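Grabador de red Jesmont. Guía de instalación y configuración

4. Grabación local y retención

Este capítulo presupone que el grabador ya tiene dirección IP, que el disco está montado en la bahía y que al menos una cámara figura como «Conectada» en el panel. Si falta alguno de estos puntos, vuelva al capítulo 3.

4.1 Inicializar el disco

1. Entre en la interfaz web del grabador con la cuenta de administrador. La aplicación móvil Sumport no permite inicializar discos.
2. Abra Almacenamiento > Unidades. El disco nuevo aparece como «Sin formato».
3. Seleccione la unidad y pulse Inicializar. Escriba la contraseña de administrador cuando se le solicite.
4. Espere a que el estado cambie a «Normal». El indicador HDD del frontal parpadea durante el proceso y queda fijo al terminar.
5. Si el estado pasa a «Error de unidad», apague el equipo desde Sistema > Apagar, compruebe el conector y repita desde el paso 2.

PRECAUCIÓN: la inicialización borra todo el contenido del disco, incluidos los clips protegidos. No corte la alimentación mientras el indicador parpadee.

Nota: los discos procedentes de otro grabador Jesmont conservan su índice y pueden montarse en modo de solo lectura con la opción Importar. En ese modo no se graba nada nuevo en ellos.
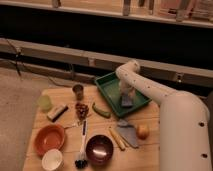

Figura 4-1. Mesa de madera clara con bandeja verde, guindilla y vaso marrón pequeño.

4.2 Asignar cámaras a canales

El grabador admite hasta 16 canales. Cada cámara ocupa un canal, salvo los modelos de doble óptica, que ocupan dos consecutivos.

1. Abra Cámaras > Canales y pulse Buscar.
2. Marque las cámaras que desee añadir. Las de otros fabricantes se muestran en gris hasta que se introducen sus credenciales ONVIF.
3. Asigne un nombre a cada canal. Se admiten tildes y eñes, pero no barras ni dos puntos; el nombre se utiliza en los ficheros exportados.
4. Compruebe que Flujo principal esté en H.265 y Flujo secundario en H.264. La vista en mosaico solo usa el secundario.
5. Pulse Aplicar. El grabador reinicia el servicio de vídeo y las imágenes en directo se interrumpen unos segundos.

El orden de los canales puede cambiarse después sin perder grabaciones. En cambio, al eliminar un canal su histórico queda en estado huérfano: sigue ocupando espacio y solo se consulta desde Almacenamiento > Huérfanos.

4.3 Modo de grabación

Hay tres modos por canal: continuo, por movimiento y mixto. El modo mixto graba el flujo secundario de forma permanente y conmuta al principal cuando se detecta movimiento. Es el valor de fábrica a partir de la versión de firmware publicada en febrero. Los equipos actualizados desde una versión anterior mantienen el modo que tuvieran configurado.

1. Abra Grabación > Programación y elija el canal.
2. Seleccione el modo en la lista desplegable.
3. Arrastre sobre la cuadrícula horaria para delimitar las franjas activas. Una cuadrícula completa equivale a grabación las 24 horas.
4. En Pregrabación indique los segundos anteriores al evento que deben conservarse. El máximo es 15.
5. Pulse Copiar a si desea aplicar la misma programación a otros canales.
6. Guarde los cambios.

Nota: la pregrabación se almacena en memoria RAM. Con todos los canales ocupados y resolución máxima, el equipo puede reducir el valor configurado; el valor efectivo se muestra entre corchetes junto al solicitado.
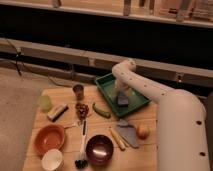 La programación se rige por la hora del grabador y no por la de cada cámara. Antes de pasar al apartado siguiente, verifique en Sistema > Fecha y hora que la zona horaria sea correcta y que el servidor NTP responda. Con un desfase de hora, la línea de tiempo presenta huecos o tramos solapados que no pueden corregirse a posteriori.

4.4 Retención y sobrescritura

Por defecto, el grabador sobrescribe el material más antiguo cuando el disco se llena. Para fijar un límite por canal:

1. Abra Almacenamiento > Retención.
2. Desactive Automático en el canal que corresponda.
3. Introduzca el número de días. El valor cero desactiva el límite.
4. Revise la columna Estimación. Si aparece en rojo, el disco no tiene capacidad suficiente para cumplir la retención pedida con la tasa de bits actual.
5. Guarde los cambios.

Los clips marcados como protegidos no se sobrescriben. El índice admite un máximo de 3.000 clips protegidos por unidad; alcanzado ese número, la opción Proteger queda inactiva hasta que se libere alguno.

PRECAUCIÓN: la retención configurada no sustituye a las obligaciones legales de conservación y borrado. Consulte la normativa aplicable antes de instalar cámaras en zonas comunes o lugares de trabajo.

4.5 Exportar un clip

1. En Reproducción, sitúe los marcadores de inicio y fin sobre la línea de tiempo.
2. Pulse Exportar y elija el destino: unidad USB, carpeta de red o descarga por navegador.
3. Seleccione el formato. MP4 se abre en cualquier reproductor; el formato nativo incluye la firma de integridad y requiere el visor Hillen.
4. Espere el aviso de finalización antes de extraer la unidad USB.

Las unidades USB deben estar en exFAT o FAT32. En FAT32 los clips largos se dividen en varios ficheros numerados.
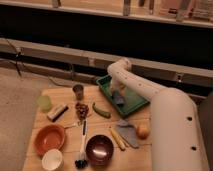
Figura 4-2. Bandeja verde con paño azul grisáceo; a su izquierda, un vaso marrón oscuro.

4.6 Incidencias frecuentes

«Sin grabación» con la cámara en directo: compruebe que la franja horaria esté activa y que el canal tenga asignada una unidad en estado «Normal».

La línea de tiempo aparece vacía en Sumport pero no en la web: cierre la sesión en la aplicación y vuelva a entrar. Si persiste, revise que el usuario tenga el permiso Reproducción remota.

Pitido continuo al arrancar: no se detecta el disco. Puede silenciarse en Sistema > Avisos, aunque el fallo seguirá registrado.

Texto: Adoración Goicoechea. Revisión técnica: Nicanor Herrero.

Compartir (16) | Comentarios (3)

Artículos relacionados
- Capítulo 3. Conexión a la red y primer arranque
- Capítulo 5. Usuarios, permisos y acceso remoto con Sumport
- Visor Hillen: comprobar la firma de un clip
- Sustituir el ventilador del grabador Jesmont
- Notas de versión del firmware de febrero

Utilizamos cookies propias y de terceros para fines analíticos. Aceptar | Rechazar | Configurar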